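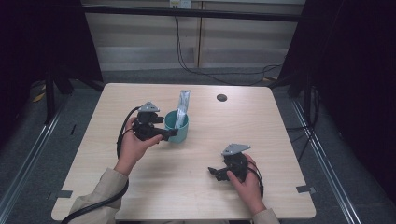 The Slow Death of the Kitchen Table

My grandmother's table in Luldale had one short leg, and for thirty years the same folded matchbook lived under it. We ate there, paid bills there, and once, during a hard April, kept a sick goat's medicine there. When she died, three of us wanted the table and not one of us had a room it would fit in.

I bring this up because I have been shopping for a table, and the people who sell them would like me to stop calling it that. At Skatel, a showroom with very good coffee, I was shown a "gathering surface" for $3,000. It seats six, provided none of them brought elbows. The salesman asked how I planned to activate it. I said soup.

Matvii Kuzmenko has repaired furniture in the old Horobets feed store for most of his working life, and he takes a dim view of all this. "People want a table that looks like a family eats at it," he told me, sanding something. "Then they eat on the couch." He charges $200 to refinish a plain square top and will talk you out of it if he can. Scratches, in his opinion, are the part you paid for.

The apartment people have their own explanation. Nadiia Hladun, who draws floor plans for a living, says the dining room went first, then the eat-in kitchen, and what's left is a counter with 2 stools facing a sink. Her last building has units of just over 900 square feet, and the plans show a table in every one of them. She drew it small on purpose. A real one blocks the closet.

She owns a real one herself, naturally. It blocks her closet.

I ended up buying mine from a couple moving to a place with an island. It came with a ring from a hot pan, a child's name carved underneath, and a drawer that opens only in dry weather. Getting it up the stairs cost me a doorframe and the good opinion of my downstairs neighbor, whom I have since had over for dinner. He put his elbows on it. It wobbles a little on his side, and I've been looking for a matchbook, which you can't get anywhere now.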